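Betby Adult Learning Centre
Household Skills, Unit 7: Cardboard boxes, opening, filling, closing and storing
Handout for the second session

What this unit covers

Most of the packing problems people bring to this course are box problems. The wrong box was picked, or the right box was put together badly, or it was filled in an order that left the heavy things on top. This handout goes through the box itself first and then the packing. Wrapping of glass and china is in Unit 8 and is only mentioned in passing.

Bring a tape dispenser, a marker pen and a pair of scissors to the session. Boxes are supplied.

1. How a box is made

The ordinary brown box is made of corrugated board. There are two flat sheets, called liners, with a wavy sheet glued between them, called the fluting. If you look at a cut edge you can see the waves. In most boxes the waves run up and down in the walls, and that is where the strength comes from. A wall with upright fluting can carry a good deal of weight pressing down on it. The same piece of board laid on its side folds quite easily.

Single wall board has one layer of fluting. Double wall board has two, and the edge looks noticeably thicker. Single wall is fine for clothes, bedding, toys and most kitchen plastics. Use double wall for books, tools, tins and anything that will have other boxes stacked on it for more than a few days.

The common pattern has four flaps at the top and four at the bottom. Two are longer in the hinge line and two are shorter. The long pair meet in the middle when closed. The short pair usually leave a gap between them, and how wide the gap is depends on the shape of the box. The short pair always go in first.

Terms used in the rest of the unit:

Crease: the pressed line where a flap joins the wall. It should be folded once in the right direction and not worked back and forth.
Rim: the top of the walls when the flaps are open or removed.
Seam: the line where the long flaps meet.
Joint: the upright glued or stapled strip at one corner where the board was joined into a tube.

2. Checking a used box

New boxes cost money and used ones are perfectly good if they are looked over first. Check the following before you put anything in.

Corners. Press each upright corner between finger and thumb. It should feel firm. A soft corner means the fluting has been crushed, and the box will lean when it is stacked.

Joint. Look down the full length of the glued strip. If it has started to lift, run tape down the outside from top to bottom.

Creases. A flap that has been opened many times may be coming away at the ends of its crease. A short tear can be taped on both faces. If the tear is more than a third of the crease, use the box for something light.

Damp. Board that has been wet and has dried out looks normal but does not recover its strength. Look for wavy liners, tide marks and a musty smell. Boxes that have stood on a garage floor should be checked underneath.

Old labels. Cover or remove them. Two labels on one box cause more trouble on moving day than no label at all.

A flap with a ragged outer edge is usually still usable. The part that matters is the crease and the board near it. Trim the rough part with scissors if it catches on the opposite flap.

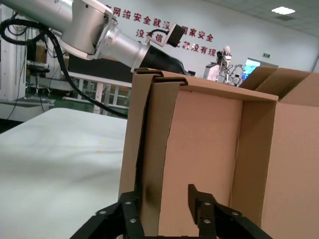 Keep the flaps out of the way while you are filling. Each flap should be stood up or folded right back against the outside of the wall. Flaps that are left half open drop inwards, get caught under the contents and are creased in the wrong place when you pull them out. If a flap keeps falling in, put a strip of low-tack tape on it and fix it to the outside wall, then peel the tape off when the box is full.

Some people like to stand all four flaps upright and tape them at the corners to make a taller box. This is all right for pillows and coats. It should not be done for anything with weight, as the creases halfway up have no stiffness and the walls bow out. A box made up like that cannot be stacked.

3. Putting the bottom together

Turn the box upside down on a table or a clean floor. Fold in the two short flaps, then the two long ones. Push the long flaps together until the seam is closed. Do not tuck them over and under each other. The tucked bottom looks neat and holds for light things, but it bulges in the middle and the box will rock.

Tape along the seam and carry the tape at least a hand's width up the wall at each end. Add a second strip beside the first for heavy loads. For books or tins, put two more strips across the seam, one near each end.

Use proper packing tape. Masking tape is not strong enough and parcel string cuts into the corners. In a cold room, warm the roll in your hands or leave it indoors overnight before use, as cold tape does not stick well to dusty board.

Turn the box the right way up and press down on the inside of the bottom with your fist. If the seam opens at all, tape it again.

4. Filling

Choose the size of the box by the weight of what goes in it. Books go in small boxes. Duvets go in large ones. A large box full of books cannot be lifted safely and will probably split on the way.

Put a layer of crumpled paper or an old towel in the bottom. Then put in the heaviest things, spread evenly so that one end is not heavier than the other. Lighter things go above. Fill the gaps as you go, using socks, tea towels, paper or offcuts of board. Gaps left until the end are hard to reach.

Stop a little below the rim and fill the last space with soft material. A box should be full to the rim but not above it. If it is too full the flaps will not meet and the tape will be pulled off. If there is too much empty space the top will sink when another box is put on it.

Notes on particular things:

Books: stand them upright with the spines against the wall, or lay them flat. Do not pack them with the spines upwards and the pages hanging down.
Plates: on edge, each one wrapped. See Unit 8.
Pans: nest them with paper in between. Pack lids separately along the side.
Bottles: check the caps, put each in a bag and stand them upright.
Cables: coil each one, tie it and label it with the thing it belongs to.
Lampshades: one to a box, with soft paper and nothing else.

5. Closing

Fold in the short flaps, then the long ones. Check that the seam meets without being forced. Tape along it as you did on the bottom. One strip is enough for most boxes.

Write on the side of the box as well as the top. Once boxes are stacked the tops cannot be seen. Put the room it is going to, a few words on what is in it and a number. Keep a list of the numbers in a notebook that does not itself get packed.

At the Clunthorpe session in April the group packed a spare bedroom in this way, and the list was the part they found most useful afterwards. The pages at the back of this handout are ruled for the same purpose.

6. Lifting and stacking

Test the weight by tipping the box slightly before you lift. Bend at the knees, hold it by opposite bottom corners and keep it close to you. Do not rely on hand holes in used boxes. If it is too heavy, open it and take something out.

Stack with the heaviest boxes at the bottom and line up the corners. The corners carry most of the load, and a box set crossways on the one below rests on the weakest part of the walls. Leave a small space between the stack and an outside wall so that air can get round. In a shed or garage, raise the bottom layer on slats or a pallet.

7. Flattening and keeping boxes

Slit the tape on the bottom seam with scissors or a box knife, with the blade kept shallow. Open out all the flaps and push two opposite corners towards each other until the box lies flat. Do not stamp on it. Stamping crushes the fluting and the box will be no use again.

Tie flat boxes in bundles by size and store them upright in a dry place. The cupboard under the stairs is usually suitable. Board with food or grease on it should not be kept.

Practical work for the session

Each pair will be given one used box. Check it using the list in section 2 and write down what you find. Repair it if needed, make up the bottom, and fill it from the mixed items on the table. Close and label it. You will have 30 minutes. The boxes will then be stacked and looked at by the whole group.

Before the next session

Pack one box at home and bring your list. Bring two sheets of clean newspaper for the glass and china work in Unit 8. The group that normally meets at Ploltmont will be joining us, so please arrive in time to help set out the tables.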